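Locked Out of Your Own Life: The Trouble With Losing the Phone That Holds Your Codes

January 2021

Ruwan Karunaratne dropped his phone down a drain in Dangate on the way to the station. Gone. He heard it hit the water. Annoying, he thought, but the photos were backed up and the thing was insured.

Then he tried to log in to his email.

The code went to the phone. So did the one for his bank, his payroll, the letting site he uses for his flat (Rurent, if you've had the pleasure) and the work system at Chowdhury, the small accountancy firm where he does the books for other people's shops. Every door asked for the same six digits. And the six digits were in a drain.

"I'd done everything they tell you to do," he says. "Long passwords, all different. Codes on everything. I was quite smug about it."

Two-step login is a good idea. Let's get that said. A stolen password on its own is much less use to a thief if there's a second step in the way. But most of us set it up in a hurry, on one device, and click past the page with the backup codes on it. Print these, it says. Keep them safe. Who has a printer.

Ruwan didn't. It took him most of a fortnight to get everything back. The bank was easiest, oddly – a branch visit, a passport, done before lunch. The email was worst. A form, then a wait, then a second form asking what month he'd opened the account. He guessed January. Wrong, or maybe right, they don't tell you.

Prurmont, a housing charity with 2000 tenants on its books, had the same headache on a bigger scale when it moved its online rent accounts to app codes. In the first year its helpdesk took 1067 calls about logins, and 671 of those were from people who had changed handset and not moved the app across first. Old phone wiped, sold, given to a nephew. The codes went with it. Prurmont now sends a letter before anyone is switched over, and lets tenants register 2 devices instead of one. Calls have dropped by almost half.

So, what to do. Find the backup codes page tonight, its usually under security or sign-in. Write them on paper. Actual paper, in the drawer with the passport. Add a second device if you've got one, an old tablet will do. And if you're getting a new phone, don't wipe teh old one until you've logged in to everything from the new one. Everything. Even the pizza place.

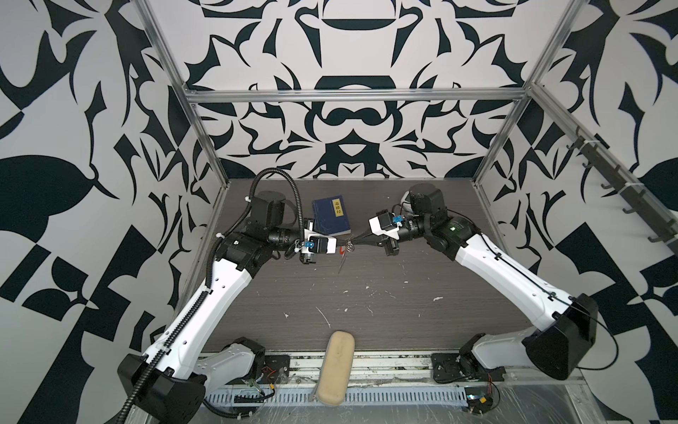 Text message codes are a slightly different matter. Those follow your number, so a new SIM from your network will normally get them going again. Less trouble if the phone's lost, but more of a worry if somebody talks the network into handing your number over to them. Ask your provider whether you can put a PIN on the account. Many will do it over the phone.

Ruwan has his codes on an index card now, and a copy at his sister's. He still walks past the drain every morning.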